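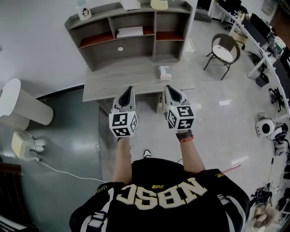

May, morning — starter log, flour change

Switched the Gondenell starter over to the new rye last night and I am very happy with what I found at seven. It had doubled and a bit more, domed on top, with that green-apple smell I have been chasing since the winter batch. The old feed never got past a flat, slightly cheesy smell at the same hour. One night proves nothing, I know, but I'm writing it down while I'm still pleased.

Feed was 40 g of starter, 40 g of rye, 40 g of water. Straight one-to-one-to-one, no white flour at all. The jar is the tall straight-sided one with the rubber band, so the rise is easy to read against the glass. Water from the tap, left out on the counter overnight in the open pitcher as usual.

The rye is from Admasu, the small mill Ayantu Tefera told us about. Their medium grind is coarser than what we've been buying and you can feel it between your fingers, almost sandy. It drinks a lot more water. By the time I had stirred it through, the mix was closer to modeling clay than to paste, and I was sure I'd botched the weights. I reweighed the jar. I hadn't.

Dough, first try with it

Mixed a full batch on the strength of that one good feed (impatient, yes):

1000 g flour, of which 133 g is the Admasu rye and the rest our regular bread flour
700 g water, then another 40 g after the first rest
208 g starter, taken at its peak
20 g salt

The odd starter weight is simply what was in the jar once I'd set aside enough to keep the line going. I scaled nothing else to match it. If this loaf turns into something we repeat, I'll round it to 200 and see if anyone can taste the difference.

Mixed by hand until there was no dry flour left, then let it sit forty-five minutes before the salt went in. I love this stage with rye in the dough! It goes from a shaggy lump that sticks to everything to something you can pick up in one piece, and you haven't done a thing except leave it alone. Added the salt with the last 40 g of water and squeezed it through. It fell apart and came back together, as it always does.

Folds at thirty-minute intervals, four sets. After the second it held its shape in the tub. After the third I could see bubbles along the side, big ones, earlier than I'm used to. Skipped nothing, but I made the last fold very gentle and I think that was right.

Dough temperature at the end of mixing was 78 F, which is on the warm side for us. Obsa Workneh's note from the last round says to aim for 75 and he's probably correct. The kitchen was warm by noon and I didn't cool the water. Next time, ten minutes in the fridge for the pitcher before mixing.

Shaping and the cold rest

Divided in two. The first one I shaped as a round and it tightened up nicely in a few pulls. The second I made as a long loaf, and I tore the skin on one side because I was stingy with the bench flour. Patched it, turned the tear to the bottom of the basket — we'll see.

Both went in the fridge at 3 p.m. with a towel over them. Plan was sixteen hours. I'd like to try twenty-four with the next batch, but with a dough this lively I'd want to cut the starter down first.

Bake, following morning

Round loaf straight from the fridge, one slash, into the covered pot at 475 F for twenty-five minutes, then uncovered at 450 for another twenty. Huge spring. The ear lifted so far that it caught a bit on the tip, and I don't mind one bit. Crust is dark chestnut with small blisters all over.

Long loaf went in second. Less height, and it opened along the patched side as well as the slash, so it has a bulge near one end like an elbow. The crumb is still good: moist, a little gray from the rye, even holes with no tunnel under the crust. The round one is more open and somewhat wilder toward the middle.

Taste: this is where I get carried away. There's a sourness but it comes late, after something like toasted nuts and a hint of malt. With salted butter it is the best thing we've made from the Varnirier recipe since we started changing it. I had three slices before it was properly cool, and the third was noticeably better than the first, so the rule about waiting holds.

Ayantu tried the long one in the afternoon and wants more rye. She thinks we could double it without losing the height. I'd go up in smaller steps, but I'm curious enough to give one loaf over to it.

Things to sort out

Cool the water before mixing and get the dough down to 75.

Put the starter back on the old flour in a second jar and run the two side by side for a week. Same shelf, same feed times. At the moment I can't say how much of this is the rye and how much is the warmer nights.

Ask Admasu if the medium grind is the same all year or if it changes with the crop. Also if they sell it in anything smaller than the big sack.

Obsa, your basket liner is in the drawer under the scale. It needs a wash, I got rye paste on the hem.

The page for the seeded loaf is still half written. I keep putting it off because the soaker amounts in the Stustness version don't agree with ours and I haven't worked out which one we used.

Starter fed again at 9 p.m., same weights. Band is at the level of the mix. Checking it at seven.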